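August, 2:40 pm. Table-clearing policy, paper items, continued from the morning block.

Picked up at the second checkpoint. The one from before lunch kept closing early on anything crumpled, so I went back to the Kinumier run with the longer action window and left everything else as it was. Same table height, same head view, same arm home poses. Lighting not touched.

Question for this block: does the policy pick the arm by distance to the object, or does it just use the right arm because most of the Lemaire demos used the right arm? The morning numbers can't tell us, as every start position was on the right half of the table.

Setup for the two-object condition: crumpled brown paper near the middle, paper cup to the right of it. Bin past the right end of the table. Prompt is the short one ("clear the table"), no object named.
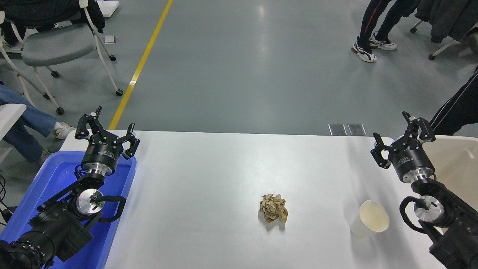
Photo: head camera, Clillport bench log

Protocol, so it can be repeated at Lirkanden:

Arms to home, grippers open. Place objects by hand, step back over the yellow line. Start logging before the policy, then wait for the first buffer to fill. Stop at 40 seconds or when the table is clear. A drop on the floor is a fail even if the arm goes after it. Reset by hand, never with the policy.

Scoring is per object: reach, grasp, lift, release over the bin. A trial gets the last stage it reached. Regrasps are allowed but get noted.

Two-object condition, 5 trials. Cup was taken first in 3 of them. In the other 2 the right arm went for the paper and had to come over the cup to get there, which knocked the cup in one trial. Left arm did not leave home at any point. Not conclusive, because the cup is on the right anyway and the paper is close enough to the middle that either arm is a fair choice.

Grasp on the paper is better than with the old checkpoint. Gripper now comes down further before closing. It still squeezes the ball at one edge instead of across the middle, and the ball turns in the fingers on the way up. Probably a depth thing: the folds give a noisy surface and the demos were mostly with smooth objects. Should check how many of the Lemaire demos have paper in them at all before blaming the model.

Single-object condition next, paper only. Same prompt, same time limit.

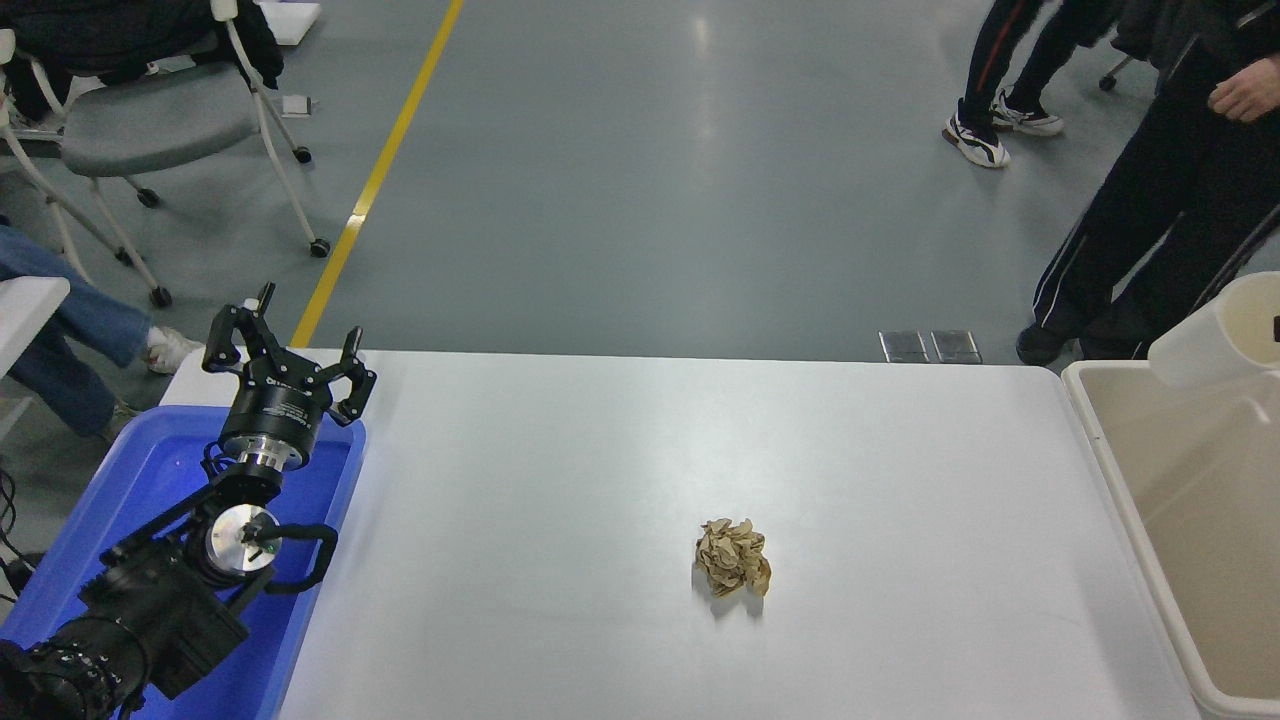 Paper-only condition, arm at left with gripper open.

Paper only, 5 trials. All 5 reached, 3 lifted, 2 released over the bin. The third lift was lost over the table edge, scored as lift. Right arm every time again. The hesitation before the first motion was shorter than with two objects, which fits with the idea that it is splitting between targets in the first chunk. Need the action logs plotted to say more than that.

Things noticed:

- Where the ball sits moves more between trials than I'd like. Tape marks or a template would fix it, but marks on the table will be in view and the demos have none.
- Crumpled paper gets flatter with each grasp. Swap it every few trials or the later ones aren't comparable.
- Cable loop at the wrist is fine at home, but watch it when the arm folds in close.
- People standing beyond the far edge of the table show up in the head view. The demos have this too, so I'm leaving it, but it's a variable. Try one block with the far side kept clear.

To do: mirrored placement, paper on the left third, same checkpoint. If the left arm still stays home, the demo imbalance is the likely cause and we need left-side data before any more training. Ask Lirkanden for their arm usage split on the same task. Logs are copied over, checkpoint hash is in the run file.

4:15 pm. Right gripper slow to open on the last reset. Power cycled, fine after. Not counted.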